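Rechercher sur le site OK Recherche avancée

Imprimer cette fiche | Envoyer par e-mail

Fiche de contrôle périodique : eau chaude et froide sanitaire, points d'usage
Résidence Voslow, bâtiment à usage d'hébergement
Visite du 24 mai 2025
Établi par : Rekia, service réseaux intérieurs

Objet : vérification du réseau de distribution après la remise en service de la production d'eau chaude. Le présent relevé porte sur la chaufferie, les colonnes et les points d'usage témoins. Codification : C (conforme), NC (non conforme), O (observation), SO (sans objet).

1. Local de production

1.1 Accès et signalétique : C
1.2 Éclairage de secours du local : C
1.3 Ballon de stockage, 700 litres, état de la jaquette : O
Commentaire : jaquette décollée en partie basse, côté vidange. À reprendre avant la prochaine chauffe complète.
1.4 Groupe de sécurité, manœuvre : C
1.5 Vanne de chasse : NC
Commentaire : volant bloqué. Remplacement à prévoir. Référence à demander à Engström, fournisseur du ballon.
1.6 Thermomètre de départ : C
1.7 Thermomètre de retour de boucle : NC
Commentaire : doigt de gant sans pâte de contact, lecture non exploitable. La valeur n'a pas été reportée au carnet.

2. Colonnes et bouclage

2.1 Repérage des vannes de pied de colonne : O
Commentaire : 12 vannes étiquetées selon l'ancien plan. Étiquettes à refaire d'après le plan Purberg.
2.2 Calorifugeage en gaine : C
2.3 Vannes d'équilibrage, position relevée : C
2.4 Clapets anti-retour, accessibilité : NC
Commentaire : deux clapets masqués par une cloison ajoutée. Trappe de visite à créer, dimensions à convenir avec le gestionnaire.
2.5 Bras morts : O
Commentaire : un piquage en attente subsiste au niveau 2. Dépose au plus près de la canalisation principale.

3. Points d'usage

3.1 Écoulement continu, jet régulier : C
3.2 Manœuvre des robinets, absence de point dur : C
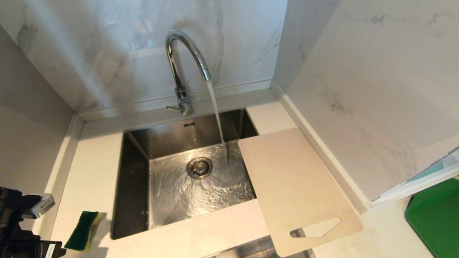 Point d'usage en cuisine, robinet ouvert.

3.3 Température stabilisée au puisage : SO
Commentaire : mesure reportée à la visite d'août, le thermomètre de retour devant être remis en état au préalable (voir 1.7).
3.4 Mitigeurs thermostatiques des douches : C
3.5 Purge des points peu utilisés : NC
Commentaire : le registre de purge s'interrompt après la fermeture de l'aile nord. Reprendre une purge hebdomadaire, eau froide puis eau chaude, avec émargement.
3.6 Détartrage des mousseurs et pommes de douche : O
Commentaire : fréquence non indiquée au carnet sanitaire.
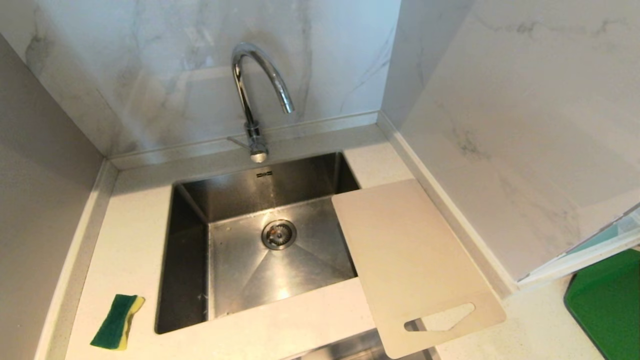

Le carnet sanitaire doit identifier chaque point d'usage par un code unique, repris à l'identique sur les plans et sur les étiquettes de flacons. Dans la version consultée, plusieurs codes renvoient à un local sans préciser l'appareil, ce qui rend les résultats d'analyse difficiles à rattacher. La fiche d'un évier mentionnera au minimum le type de robinetterie, par exemple col-de-cygne chromé à levier unique, et le type de cuve, par exemple cuve inox sous plan avec bonde à panier perforé. Les organes sous plan (robinets d'arrêt, flexibles, siphon) font l'objet d'une ligne distincte.

4. Documents

4.1 Plan des réseaux à jour : NC
4.2 Carnet sanitaire présent sur site : C
4.3 Relevé du compteur général : 1 973 m³
4.4 Attestation de désinfection après travaux : O
Commentaire : attestation présente, produit et durée de contact non renseignés.

5. Suites à donner

Priorité haute : points 1.5, 1.7, 2.4 et 3.5.
Priorité normale : 1.3, 2.1, 2.5, 3.6, 4.1 et 4.4.
Les levées de réserve sont transmises par écrit avec photographie de l'organe remplacé et copie du bon d'intervention. Sans réponse à la date de la visite suivante, le point est reconduit avec la même codification.

Contact | Mentions légales | © Rekia, tous droits réservés | Haut de page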